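Brudska Countertop Pack, README

Maintained by Golshifteh Pakzad. Complaints to Poonam Grewal, who reads them in the evening and replies with one line.

What you bought

Brudska is a set of simulated kitchen counters for testing pick-and-place policies before you let them near a real kitchen. It comes from Graltisar as an add-on to the Laston simulator. You get 63 layouts, a loader, a scorer, and a license file longer than the loader and scorer put together.

The pack holds 3189 episodes. Every one has a start state, a task sentence, a time limit and rendered views. We sell it to labs that have already trained something and would like to find out how bad it is on someone else's furniture.

What you did not buy

A robot. Arm models are in the Ranjbar bundle, sold separately, and the loader will tell you this in red if you forget. There is also no training split. People ask every month. If you train on the episodes, your score goes up and means nothing, and we would prefer you did that without emailing us the chart.

Getting started

Unpack the archive somewhere with no spaces in the path. Run the check script first. It loads one layout, renders it twice and compares the results. If they differ, your graphics driver is older than our patience, and you should update it before going on.

Then pick a layout by name or let the loader choose. Set the seed yourself if you plan to publish. "Random" is a setting, and reviewers have learned to ask about it.

The corner layouts

These are the ones customers write to us about. The counter is L-shaped, the top is a pale blue-green with a glassy look, and the objects are household items small enough to knock over. Policies that do well on a plain rectangular table tend to find the inside corner upsetting.

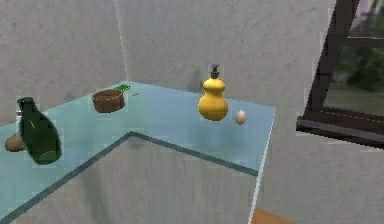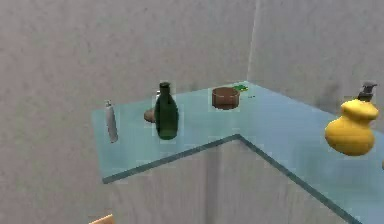 Corner counter, two views. The bottle is lying down in the first and upright in the second.

Tasks in this group are written in plain sentences: "stand the bottle up," "move the bowl away from the corner," "put the egg in the bowl." The egg does not break. We modeled breakage in an early build and the average score was so low that the sales team asked for a meeting. Eggs are now rigid bodies, and an egg dropped from a height costs you points instead.

The soap dispenser can be pushed, lifted and tipped, but the pump does not pump. A policy that presses it will be rewarded with nothing, much like at most public sinks.

Scoring

Each episode is scored from 0 to 1000. Finishing the task gets you most of the way. The rest is lost by knocking things over, shoving objects that were none of your business, and running out the clock. A total of 70 or lower usually means the arm never touched the right object. Check your camera settings before you blame the policy, then blame the policy.

We score where objects end up at the time limit. A bottle still rolling is scored wherever it has got to.

Known problems

The see-through counter material is slow to render on older cards. There is a flag for a flat, opaque version. It's faster and uglier, and scores from the two should not be mixed in one table.

Depth readings on the glassy top can be off near the rim. We called this a bug until October, when a customer pointed out that real depth cameras do it too. It is now listed as a feature on the product page. Golshifteh would like it known that she did not write the product page.

Very small objects sometimes get missed by the automatic labeler. The label files are corrected by hand when somebody reports one, so please include the layout name and the seed.

Loading two layouts in one process leaks memory. Don't do that yet.

License and support

One license covers one lab. Two labs sharing a hallway are two labs. You may publish scores, charts and rendered views with credit to Graltisar. You may not resell the layouts, including as "inspired by."

Support is by email, weekdays. Messages sent on Sunday are read with everyone else's. Attach the log file itself, and please, no phone photos of the screen.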